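The woman who runs the lost property room at Hallgate has one rule for visitors, which is that they may not say "treasure trove". I had been there 2 minutes and had already said it.

"It's other people's rubbish that they happen to miss," she told me, and moved a box of gloves so I could sit down.

She has been in charge of the room for eight years. Before that she sold carpets in Irton - "quieter, and nobody ever rang up crying about a carpet". Last November 226 items came in, and some 40 went home again. The rest are sorted, kept for a term and then passed on to the Rampersad charity shop, whose staff have learned to wait until she has driven off before they sigh.

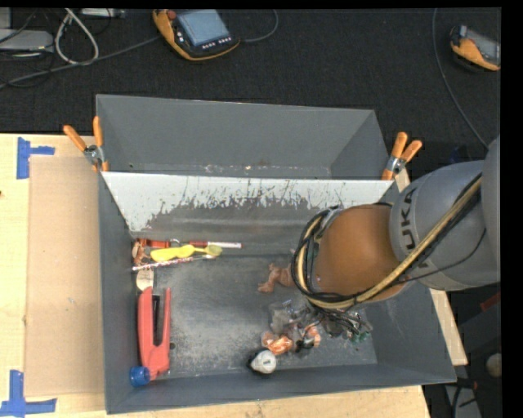 Small things are the hardest to sort. Coats have pockets and bags have names in them, but a small thing tends to arrive alone and stays that way. They go into grey bins on the table, and the bins have been in use long enough to show it: the floor of the front one is scuffed pale, and a red and white stick, pen-like, has ended up beside something bright yellow with a wavy body. I asked what the yellow one was for.

"You tell me," she said. "If you can describe it over the phone, you can have it."

I tried "a sort of utensil". She wrote nothing down.

Toys are another matter. She admits to keeping them past their date, and she has been known to post one at her own expense. Umbrellas get no such mercy. "People don't love an umbrella. They come in, they look at six black ones and they take the best."

A firm called Skirudo once tried to sell her a labelling system. She let them finish their coffee, then asked how it would label half a glove. They said they would get back to her.

"That was three years ago," she said. "I've still got the glove."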